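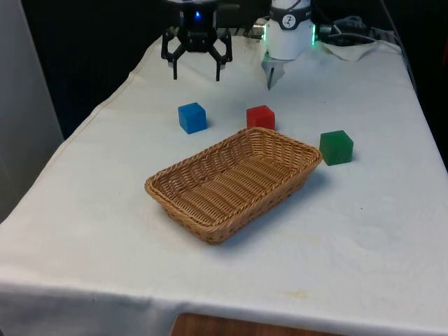

The Sallorent Collection Kit is sold on the promise that one person can teach an arm a new job in an afternoon. We stock it, we use one in our own shop, and we'd like you to read the rest of this page before you order. What you get is a way of recording examples: somebody guides the arm through a task, the kit saves what the arm did along with the camera view, and later you train on the pile. The starter task is sorting blocks, and it's a fair place to begin. A blue cube, a red one and a green one on a white cloth, with an empty wicker basket to put them in, will show you quickly whether your operator can line up the gripper. It won't tell you much about whether the trained system can handle your parts, your lighting or your bench.

What's in the box
Sallorent recording unit with power supply
Fixed camera and clamp mount
Hand controller
Saltomov labeling software, single seat
Printed setup sheet
The arm, gripper and computer are not included.

How many examples do you need?
The maker's brochure suggests 90 recordings per task. We got a working demo out of that, provided the basket stayed where it had been all day. Once we moved it, things went badly. Our own advice is to plan on nearly 1,000 for anything you intend to leave running, and to spread them over different times of day. If that figure makes you wince, good. Most of the cost of this kit is the hours of whoever holds the controller.

Things we'd want to know first
The controller is comfortable enough, but the trigger is stiff and people slow down after the first hour. Slow, tired recordings go into the training set like any others unless you throw them out by hand.
The software marks a recording as a success when the operator presses the success button. It doesn't check. Leanne Treloar on our bench went back through a batch from August and pulled a good number that should never have been kept.
The camera clamp slips on rounded table edges. Mark its position with tape and look at it every morning.
Exports work with the Mellor training package. Other formats need a converter, and we don't supply one.

Who should skip it
If your parts always arrive in the same spot, facing the same way, buy a fixture and write a plain program. It'll be cheaper and you'll be able to say why it failed when it fails.

Ordering
Lead time is 3 weeks from our Novstead warehouse, 4 if you want the longer camera cable. Opened kits can be returned if the software seat hasn't been activated. We can also lend a demo unit to local customers. Bring your own parts to the pickup desk and we'll tell you whether we think it's worth the trouble.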